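Can a Machine Tidy the Living Room Yet?

Posted 16th April

Over the past year this blog has reviewed claims made for household robots. The present entry concerns one modest chore: clearing a table and putting the litter in a bin.

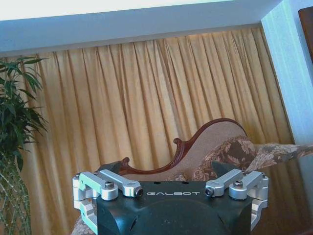
The Durrani checklist, which I have adopted for these reviews, divides the chore into 5 stages and allows 303 seconds for all of them. A person would need far less. The allowance is generous by design.

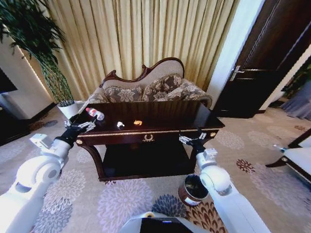
Household work remains harder to automate than factory work. At the Skumuder packing hall, every carton arrives facing the same way. A living room offers no such courtesy -- a plastic bottle may be lying on its side near the corner of a polished table, with something small and crumpled farther along, and each calls for a different grip.
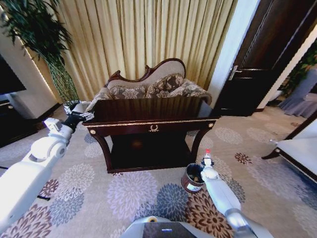 Red-capped bottle held in the right gripper.

Two arms are an advantage where reach is concerned. They do not settle the question of judgment, and the checklist gives that stage the greatest weight.
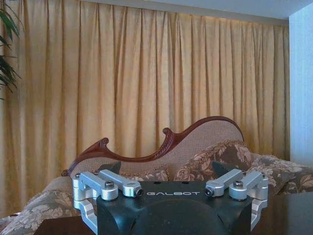 The gripper and its silver linkages, with the chaise longue behind.

My position is unchanged. Simple pickup is close to useful; a whole room is not. The Brusora trials at Donuncombe will be considered here in May.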